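Home Papers People Archive Contact

3. How the weekly post got going

I started writing the Friday-style roundup at Avari because people kept stopping me in the hallway to ask what the other offices were up to. So I figured I'd just write it down! The first one went out in June to 40 readers (mostly folks from our Stavden office, plus a handful in Jullescombe who had signed up by accident and stayed). My coauthor Baltazar Gallegos kept the logs, and I kept a diary of what I put in, what I left out and who wrote back.

We sorted every post into 4 kinds: product news, events, hiring, and what I ended up calling "stuff I did." I was sure product news would win. It didn't — the personal posts got the most replies by far, and those replies were longer too. Ezequiel Magaña, who ran a similar blog at Solís before ours, had told us to expect this, and I'm a little embarrassed that I argued with him over it.

Readership grew to some 100 people by the end of the study, though I'd be careful with that number. Our counter treated someone reading at work and again at home as two people, and we only fixed it for the last 3 posts. Figure 2 goes with this section. 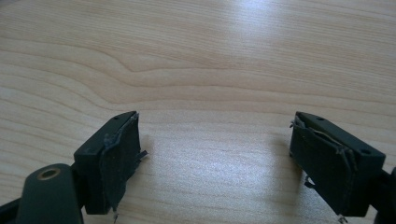
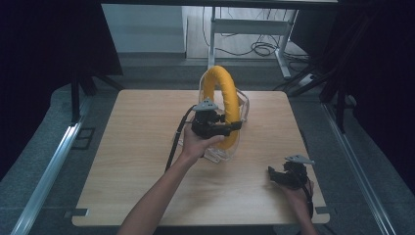

Figure 2. Wooden tabletop, two views.

Did writing every week make the posts worse over time?

Reply rates stayed about the same from start to finish, but my own posts did get shorter, and I skipped the hiring section whenever there was no hiring to talk about.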